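Cimum Schlafen & Liegen
Sommerware

Bambusmatte Ureo
Geflochtene Auflage fürs Bett, hellbraun, in 3 Breiten

Die Ureo ist eine Schlafmatte aus Bambus. Man legt sie auf die Matratze und sich selbst auf die Matte, mehr Bedienung ist nicht vorgesehen. Eine App gibt es nicht, einen Akku auch nicht, und wer nach einem Schlafprotokoll fragt, bekommt von uns einen Bleistift.
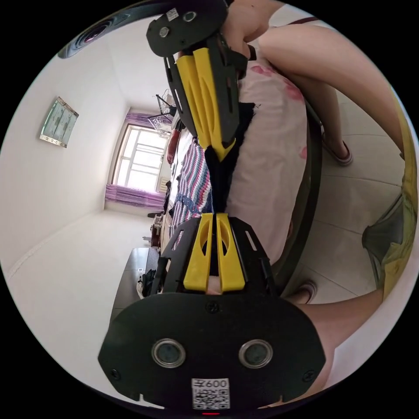
Auf dem zweiten Bild: die Matte auf dem Doppelbett, darauf eine gestreifte Strickjacke.

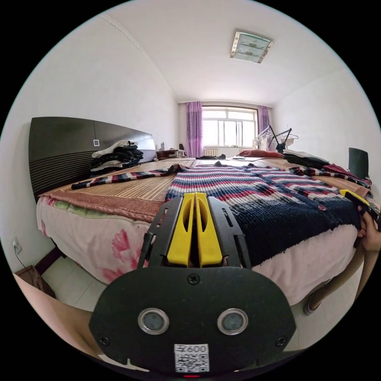 Gedacht ist sie für die Wochen, in denen das Spannbettlaken sich anfühlt wie ein warmer Umschlag. Zwischen Juni und dem ersten Abend, an dem man wieder Socken sucht, liegt sie oben. Danach wird sie aufgerollt und kommt hinter den Schrank, wo sie weniger Platz wegnimmt als der Ventilator vom letzten Jahr.

Wie es sich darauf liegt

Fest und glatt. Wer von einer Matte Wolkengefühl erwartet, sollte bei unseren Toppern weiterlesen, dort wird auch mit Adjektiven nicht gespart. Die Ureo gibt nur so weit nach wie die Matratze unter ihr. Die Oberfläche nimmt Körperwärme auf und hält sie nicht lange fest, deshalb lohnt es sich, nachts die Seite zu wechseln. Seitenschläfer mit spitzen Hüftknochen brauchen ein paar Nächte Gewöhnung, Bauchschläfer haben morgens gelegentlich ein Webmuster auf der Wange. Es verschwindet bis zum zweiten Kaffee, bei Marlene Oltmanns aus dem Einkauf auch mal erst bis zur Frühstückspause.

Ein dünnes Laken darüber ist erlaubt und nimmt der Sache etwa die Hälfte ihres Sinns. Unter die Matte darf alles, was ohnehin auf dem Bett liegt: eine Steppdecke, ein geblümter Überwurf, beides zusammen. Je dicker die Schicht darunter, desto weicher wird es, und desto eher wandert die Matte. Bei sehr lockeren Decken raten wir zum Glattziehen vor dem Hinlegen. Nachher ist es mühsam.

Die Matte als Wäschetisch

Wir haben die Ureo als Schlafunterlage entworfen und bekommen seither vor allem Post über Wäsche. Das Bett ist in den meisten Wohnungen die größte freie Fläche, zumindest bis jemand einen Wäschekorb darauf auskippt, und auf einer glatten, festen Auflage faltet es sich besser als auf einer Daunendecke, in der jeder Pullover eine Kuhle findet. Strickjacken lassen sich darauf ausbreiten, die Ärmel nach innen legen und mit der flachen Hand ausstreichen, ohne dass der Untergrund mitgeht. Streifen helfen dabei sehr: Wenn sie an der Seitenkante nicht aufeinandertreffen, liegt die Jacke schief. Bei einfarbigem Strick merkt man das erst im Regal.

Knöpfe bitte vorher schließen, jedenfalls den obersten und den untersten. Metallreißverschlüsse, Gürtelschnallen und die Rückseiten von Ansteckern legt man mit Bedacht ab. Der Bambus hält einiges aus, das Garn an der Kante ist der empfindlichere Teil. Grober Strick mit gezogenen Fäden kann hängen bleiben, wenn man ihn quer über die Matte zerrt. Anheben, ablegen, fertig.

Feuchte Wäsche gehört nicht darauf. Das steht auch auf dem Beileger, und zwar inzwischen fett gedruckt, auf Wunsch von Chang-ho Oh, der bei uns die Reklamationen bearbeitet und Fotos von Badeanzügen auf Bambus nicht mehr sehen kann.

Technische Angaben

Material: Bambus, geflochten, Kante mit Baumwollband eingefasst
Farbe: hellbraun, dunkelt mit der Zeit etwas nach
Breiten: Einzelbett, Anderthalb, Doppelbett
Gewicht in der Breite Einzelbett: 2.170 g
Durchmesser gerollt, Breite Einzelbett: 11 cm
Lieferumfang: Matte, zwei Bindebänder, Beileger
Lieferzeit: 6 Werktage
Hersteller: Cimum, Werkstatt Evangelista

Vor dem Bestellen bitte die Liegefläche messen und zwar ohne Bettrahmen. Die häufigste Retoure ist eine Matte, die über das Fußende hinausragt wie ein Sprungbrett. Bei Betten mit hohem Kopfteil schiebt man die Matte ganz heran, dann bleibt sie nachts auch dort. Die Doppelbettbreite ist aus einem Stück und hat keine Besucherritze. Wer getrennte Matratzen hat, spürt die Ritze darunter weiterhin, nur eben gedämpft.

Auspacken

Die Matte kommt gerollt und möchte es zunächst bleiben. Flach auslegen, die Rundung nach unten, und an den Enden mit Büchern beschweren. Über Nacht ist das Gröbste erledigt. Ein leichter Heugeruch gehört dazu und verliert sich bei offenem Fenster. Renato Rivera, der die Muster prüft, behauptet, er rieche nach Ferien, aber Renato riecht auch im Paketraum Ferien.

Vor der ersten Nacht einmal mit einem leicht feuchten Tuch in Faserrichtung abwischen und vollständig trocknen lassen. Mit der Hand gegenprüfen, ob irgendwo eine Faser absteht. Einzelne Fasern kann man mit einer Nagelschere kappen. Sind es mehr, schicken Sie uns die Matte zurück, so soll sie nicht aussehen.

Pflege

Abwischen, lüften, trocknen lassen. Kein Vollbad, keine Waschmaschine, kein Trockner, kein Dampfreiniger. Krümel gehen mit der weichen Bürste des Staubsaugers heraus, schwache Stufe. Rotwein geht nicht heraus, zieht aber ein sehr gleichmäßiges Muster.

Nie falten. Eine Bambusmatte mit Knick hat ihn für immer, und er sitzt erfahrungsgemäß auf Höhe der Nieren. Immer mit der Webrichtung rollen, locker binden, trocken lagern, stehend oder liegend. Plastikhüllen bitte weglassen, darin wird es muffig. Wer eine Hülle möchte, findet im Zubehör den Baumwollsack Nodoten, der auch ohne Matte ein brauchbarer Sack ist.

Was Kunden fragen

Quietscht sie? Sie raschelt. Beim Umdrehen hört man sie, beim Stillliegen nicht. In den ersten Nächten mehr als später.

Verträgt sie Katzen? Die Matte ja, solange keine Krallen daran gewetzt werden. Ob die Katze die Matte verträgt, entscheidet die Katze.

Kann ich sie auf den Boden legen? Auf Fliesen und Dielen geht das gut, auf Fußbodenheizung lieber nicht. Eine dünne Decke darunter schont Matte und Rücken.

Lässt sie sich kürzen? Nein. Arnel Lumbao hat es mit einer guten Säge und viel Klebeband versucht. Er besitzt jetzt eine Fußmatte und einen Fransenteppich.

Gibt es Ersatz für das Kantenband? Ja, bei uns in der Werkstatt Evangelista, gegen Einsendung der Matte. Bitte rollen, siehe oben, und trocken verpacken. Rückfragen zum Kantenband beantwortet Renato Pangilinan vormittags am Telefon, die übrigen Fragen nehmen wir lieber schriftlich.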